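February
By Tamunoemi Chukwu

The fruit bowl has had a hard summer in Wultbridge. Bananas go from green to black in four days, and the peaches don't last that long. At the Haslam Street grocer, staff put 14 kilos of soft fruit out the back on a bad afternoon.

Most of it could have lasted longer at home. The usual mistake is leaving everything in the bag it came in. Plastic holds moisture against the skin, and one bruised apple will bring the rest along with it.

Tip the lot out when you get in. Put the firm fruit on a flat tray, one layer deep, and keep it off the windowsill. Apples give off the gas that ripens other fruit, so they're better in the crisper if you want your mangoes to hold. A mango that's still hard can stay on the bench until it gives a little near the stem, then go in the fridge. Limes and oranges will sit out for a week, longer if it's cool.

A tray takes up more bench than a bowl, but you can see what's there and what needs eating.

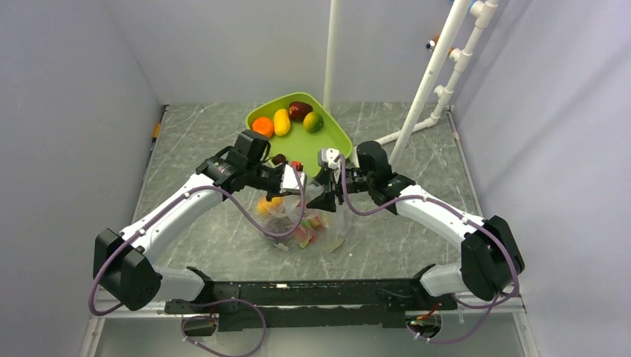

An orange, a dark red apple and other fruit on a lime-green tray, with a plastic bag of colourful bits and pieces in front.

Anything past saving goes in the freezer, peeled and chopped, in 500 gram lots. It keeps its flavour for a few months and does for smoothies or a crumble.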